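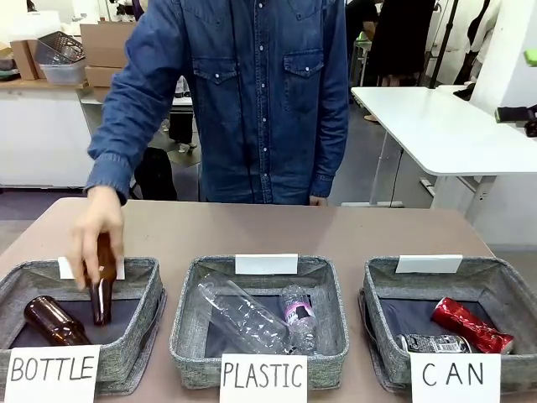 Kendimeck reaches 1,000 sorting demonstrations

Robotics firm Plerine has passed 1,000 recorded demonstrations in its recycling project at Kendimeck, with the tally standing at 1,017 at the end of December.

People sort glass bottles, plastic bottles and aluminum cans into labelled bins by hand while a fixed camera records them. The recordings are used to train a two-armed robot to do the same job.

Project lead Trefor Llewellyn said most of the 60 objects in the set came from the staff lunchroom.

"We wanted dented cans and bottles with the labels off, the way they come in," he said. "The robot has to cope with those too."

Each person does 10 runs before handing over to the next. Berwyn Lougher, who schedules the sessions, said glass takes the longest as demonstrators are asked to lower each bottle into the bin and let go slowly.

The next stage will have operators steer the robot's arms by remote control through the same task. Recording starts at 9 a.m. on weekdays in the Powell building, and new demonstrators can sign up at the front desk.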